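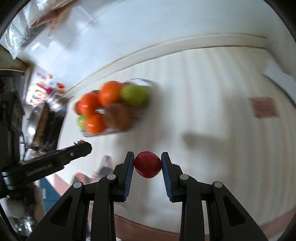 I have been building things that pick up other things since one wet December when I should have been sorting out the gutters, and in all that time the question I am asked most often is why I don't buy a proper arm and be done with it. It is a fair question. My neighbour Mogens Hjaltadóttir puts it to me over the fence, usually with a mug in his hand, and I have never given him a good answer, so I am going to try for one now, and he can read it if he likes.

A proper arm, the sort with a warranty, would cost me around 4,000 pounds before I had so much as a bench to bolt it to. The fingers I use at the moment cost a great deal less, and I know every pin in them, because I have had every pin out at least twice. When something slips, I have a fair idea which joint to blame. I think that matters far more than people who sell robots would like us to believe, and I think the kitchen is where you find it out.

Fruit is a wonderful teacher, you see. A test block is the same block every morning, but no two apples in a bag are quite alike, and a mandarin has that loose skin which gives a little under the pads and then gives a little more. My first set of pads, which I called Hurness after the village where I cut them, would hold a lime beautifully and bruise a plum every time (we ate a lot of crumble that winter, and I can't say I was sorry).
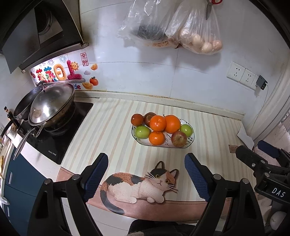
Nanna Lauritsen, who shares the workshop at Skov with me and has far more patience, keeps a notebook of grasps. She was up to 1,522 when I last looked, and 728 of those she had marked as poor. I find that cheering! A firm would hide a figure like that, or train it away and show you the good ones set to music. Nanna writes beside each one what she thinks went wrong, and half the changes in our present design, which we call Natisow, came straight out of her margins.

Now, I don't want to be the old man who thinks everything should be made in a shed. I would not want a home-made machine giving anybody their medicine, and there is plenty of work where a bought arm is the right arm. But I do believe that if robots are coming into our homes, then more of us ought to have tried to make one pick up a piece of fruit. You come away with a proper respect for your own hands, and a much sharper set of questions for the salesman.

So no, Mogens, I shan't be buying one this year. I have 50 new pads to cut and the gutters still want doing.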